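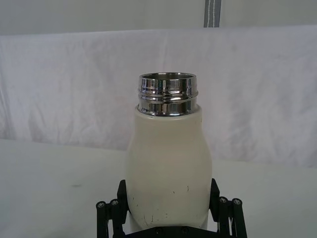
Cream insulated bottle with the cap off. Scuffs on the lower half of the body.

Call for participants: everyday wear on insulated bottles

Haddad is looking for people in and near Rulville who carry an insulated steel bottle most days and are willing to let us look at it. The study is about how the outside finish holds up in normal use, and what people do about cleaning the neck and threads. It runs for 6 weeks, starting in January.

Who can take part

You need to be 18 or older and use the same bottle at least 4 days a week. Any brand and any size is fine, as long as it has a screw cap and a painted or coated body. Light colors are especially useful to us - white, cream, pale gray - as small marks are easier to record on them. Dents are OK. Bottles with stickers over most of the body are not suitable, and neither are bottles that leak.

Please do not buy a new bottle for this. We already have more than 429 entries for bottles under a year old and are short on older ones.

What you will do

Bring your bottle to our room at the Elico Building for a first visit of half an hour. Bring the cap too. Otis Tran will take close-up pictures of the body, shoulder and neck and ask you where the bottle usually rides: backpack pocket, cup holder, gym bag, lunch box. You keep the bottle and go on using it the way you always do.

Once a week you fill in a one-page log. It asks how often you washed the bottle, what you washed it with, and any drops you remember. If you forget a week, leave it blank and go on to the next one.

At the end you come back for a second visit, same length, same pictures. Empty the bottle before both visits and leave the outside as it is. Do not scrub off marks beforehand.

Payment

Participants receive a $20 gift card at the first visit and $40 at the second. Parking behind the building is free. We cannot pay for travel.

Your information

Your name is kept apart from your log and your pictures. Pictures show the bottle only and may be used in our reports. You can drop out at any time and keep the first card.

To sign up

Call extension 868 at the Haddad front desk between 9 a.m. and 4 p.m. and ask for Myrtle Van Dusen. Tell her how old your bottle is, its color, and whether mornings or afternoons suit you better. Evening visits can be arranged - ask when you call.

Study lead: Reginald Obi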